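My first month in the phlebotomy course

Fri 22 April

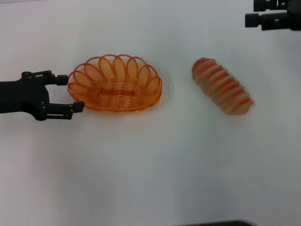 Orange wire basket on a white tabletop.

I started to study phlebotomy in Poltwood because I wanted to work in a clinic without waiting four years for a diploma. The course is 152 hours in total, and I have finished 61 of them. There are 15 students in my group.

The difficult part for me is the language. I know what a vein is, of course, but the patient must hear a calm and clear sentence from me before the needle. Our teacher, Vira Lytvynenko, told me to write five such sentences and repeat them at home every evening. My husband is now very tired of hearing "You will feel a small pinch."

We also learn the order of the tubes by color. I made paper cards for this, and I read them in the bus to Clultside, where I still work in a bakery in the mornings.

In July I will have my practice weeks at the Nemness clinic. If somebody has done practice there, please write me which shoes you wore and how early the first shift begins.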